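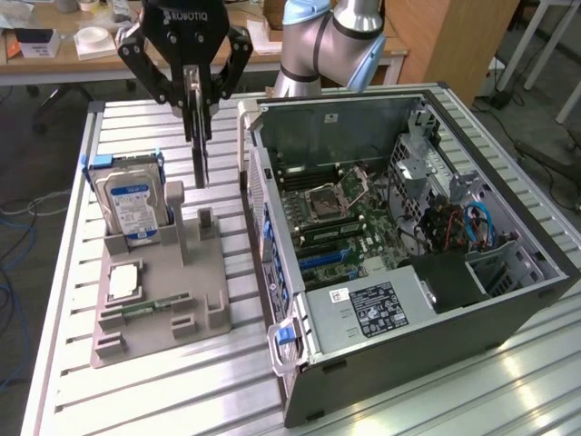 The team calls the project Hirkow, after the street the first club room was on. Seven students, one arm, one old desktop PC. The job: take the processor, memory and hard drive off a printed holder and put them back in the computer, no hands. They have a slot at the Pennington student finals in February and they are, by their own account, behind.

We talked at the bench, mostly standing up. The club captain did most of the talking, the one who writes the motion code corrected her.

"Everyone thinks the CPU is the hard one," she said. "It's square, it's flat, you come straight down. You just have to be dead on."

"Dead on is hard," he said.

Fair enough. The socket is the part they practice most. The lever and bracket have to be up before the arm goes in, and for now a student does that by hand. Pennington rules allow it, with a points penalty. They'd like to lose the penalty. Probably not this year.

Memory is next. The stick sits lengthwise in a long slot on the holder so the fingers can get either side of it. Pushing it home is another matter. "It wants more force then you think," he said. "Then you get scared and back off."

The holder itself is on version 3. The first one had the drive lying flat and the gripper coudn't get a hold of it. Now it stands up. Parts go back in the same places after every run, and whoever resets the bench writes it in the log.

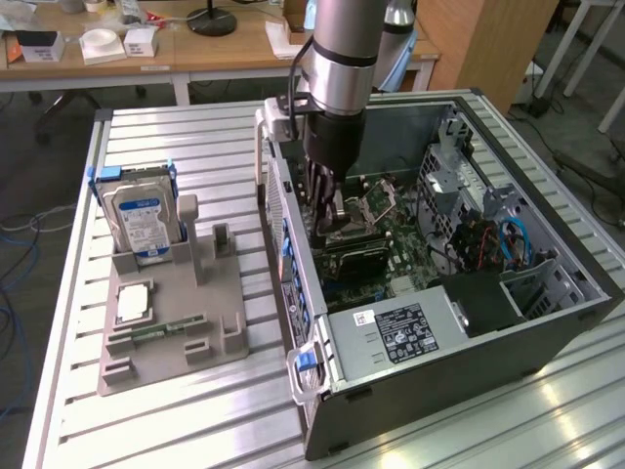
## On the competition

Each team gets 90 minutes, setup included. The rival everyone mentions is Zonelitz, last year's winners. "They were calm," the captain said. "We were not calm."

Money is tight too. Alleo, a local repair shop, put in $1,000 and a box of dead memory sticks to practice on. Most of the cash went on filament and travel.

What would she do differently? "Start with the cables. We left the cables for last, and now it's last."

Then somebody needed the bench back.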